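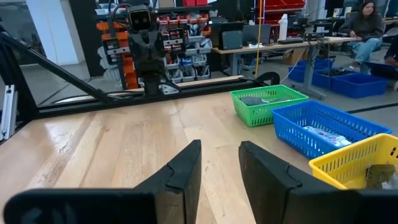
Figure 2. Plastic mesh baskets on a light wooden tabletop.

4. Selling by the basket

4.1 Background

Fruit and veg at Prillwood market has been sold by the container for as long as there are records of it. Weight came later and never fully took over. The market byelaws of 1932 allow both, on the condition that the seller shows the buyer the vessel "plainly and before payment". No size given for the vessel. Same wording carried over in every reprint of the byelaws we could find, so the gap is an old one and presumably suited people.

Older vessels were split willow, made at Fikorach, a day's walk up the valley, and sold on at the spring fair. Two sizes, a large and a small, the small meant to be half the large. It rarely was. Willow baskets sag with use, and an old basket holds more than a new one of the same make. Several sellers remembered their parents keeping a stiff new one for plums and a slack old one for potatoes, where the loss was less painful. We treat these accounts with some care, they are all second hand and a few were clearly being told for the fun of it.

Plastic took over within a generation. The willow trade at Fikorach shrank to garden ware and log baskets, and the present makers there (both part-time) do not supply the market at all.

4.2 How the interviews were done

We spoke to 79 sellers between February and the end of the soft fruit season. Mostly at the stall, mostly early, before eight if we could manage it. Late morning was hopeless. Interviews were short, a few minutes in many cases, and broken up by customers, which turned out useful as we could hear prices being asked and given while the seller was meant to be explaining them to us. Notes were written up the same day. No recordings. Sellers had been asked to fill in forms by the market office the previous year and were fed up with anything that looked official.

Three questions were put to everyone: what do you sell by the basket, what do you sell by weight, and what makes you change from one to the other. The rest was left open. We also asked to see the price book where there was one. The fullest of these, from a stall on the Siden side of the square, gave us 98 entries with both a basket price and a weighed price for the same produce on the same morning. Everything in 4.4 rests on that book and should be read with that in mind. One stall, one family, one way of doing things.

4.3 What goes in a basket and what goes on the scale

Soft fruit, mushrooms, tomatoes past their best, mixed chillies, small onions, anything windfallen. These go by the basket nearly everywhere. Root crops and brassicas are weighed. Apples split the market down the middle: cooking apples by the basket, eating apples by weight, and no clear view on what to do with the ones that are either.

The reasons offered were mostly about handling. Raspberries tipped on to a scale pan and off again are raspberries nobody wants. A filled container moves once, into the customer's bag, or not even that where the customer brings their own. Speed too. Saturday queues were mentioned, though the queue is as bad at most weighing stalls and we could not see much difference when we stood and watched.

Price came up less than expected. When it did it was round numbers. A basket costs one coin or one note. When costs go up the price stays put and the fill goes down, and regulars know this perfectly well. "You get a bit less, you say nothing, I say nothing," as one seller put it. Others raise the price in one jump at the start of a season and heap generously for the first few weeks to soften it.

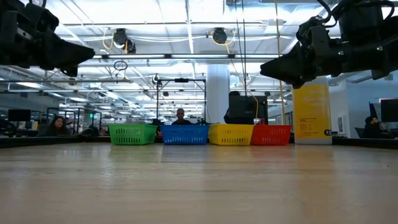
Colour was the thing we had not planned to ask about and ended up asking about a lot. Stalls with more than one price very often use colour to show it, and the buyer is expected to know. There is no shared code across the square. Red is dear on one stall and cheap on the next. Green for "today's", on two neighbouring pitches, meant picked today on the one and must go today on the other. Regulars cope. Visitors do not, and the few quarrels we overheard were nearly all with visitors.

Some sellers said they would welcome a common scheme. Rather more said they would not, and gave the same reason in different words: once the colours are fixed somebody will want to fix the sizes. There may be something in that. The office at Siden did propose a standard basket some years back, to be bought from a single supplier, Ezzat, and the proposal died in one meeting. Sellers still talk about it. The sample baskets are said to be in use on the egg stall.

4.4 Does the basket cost the buyer more?

Short answer, not by much and not always. Going through the paired entries, the basket came out dearer per kilo for early season fruit and cheaper at the glut. Widest gap was in the first fortnight of strawberries. By the end of August the basket was the better buy on almost everything. Mushrooms were all over the place. Damp ones weigh more, so the scale punishes the buyer after rain and the basket does not. We had not thought of this before the seller pointed it out, slightly wearily.

The problem is the heap. A level fill and a heaped fill are both "a basket", and the difference depends on the fruit, the time of day and, plainly, on who is buying. The book records prices, not heaps. We tried weighing heaped baskets ourselves over several mornings but the seller, seeing us coming, heaped better. Those figures have been left out.

A further problem is that customers pick. Where baskets are filled ahead and set out, buyers compare and take the fullest, and the thin ones sit there until they are topped up. So the average basket as filled is a bit lighter than the average basket as sold. The effect is small for berries. For runner beans, which can be stacked like firewood, less small.

4.5 Limits

Square only. The covered hall has its own rules and its own scales and we did not get permission in time. Winter trade is hardly covered, our February visits caught a thin market with a lot of empty pitches. Sellers who had given up baskets altogether are probably under-represented as they tended to say there was nothing to talk about and send us next door.

The lack of any fixed size also means that comparisions between stalls in this section are comparisons of prices and habits. Volumes were measured only at the stall discussed in 4.4, using dry rice, and the washing up of the baskets afterwards took longer than the measuring. A fuller set of volumes is planned for next season, if the sellers will put up with us. Section 5 takes up the egg trade, where the count settles most of these arguments before they start.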